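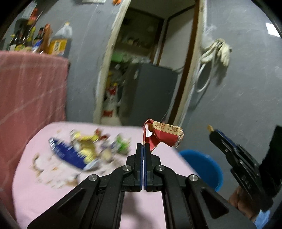
Short tables, long service

The shared table at Clondine was specified in September, after the drawing office had tried desks, benches and a pair of trestles. Kieran Foley, who drew the replacement, began with depth. At 600 mm, two people facing each other run out of space once both have papers open. At 700 mm they can work, provided the legs are set in from the edge and the rail does not meet the knee.

Length was harder to settle. The longest wall in the room measures 2497 mm between the door lining and the radiator, and a single top would have blocked the window catch. Foley split it into two units on separate frames, levelled with screw feet. The joint is left open — a bridging strip collects crumbs and has to be lifted for cleaning.

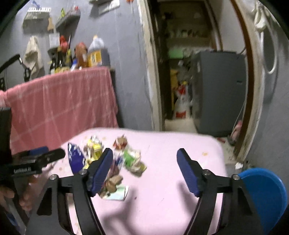 Corners receive less attention in most specifications than they should. A square corner takes the knocks from chairs and bags, and the edging lifts there first. It also catches the hip of anyone passing through a narrow gap. Rounded corners, such as those on the pale pink top, spread the blow and let the edging run on without a mitre. The radius must suit the edging: too tight a curve puts strain on the glue line.

Heike Mühlbauer of Hegarty, which made the frames, would have preferred a darker finish. "Pale tops show pen marks," she says. "They also get wiped more often." Foley kept the lighter colour for the north side of the room, where daylight is poor after three o'clock.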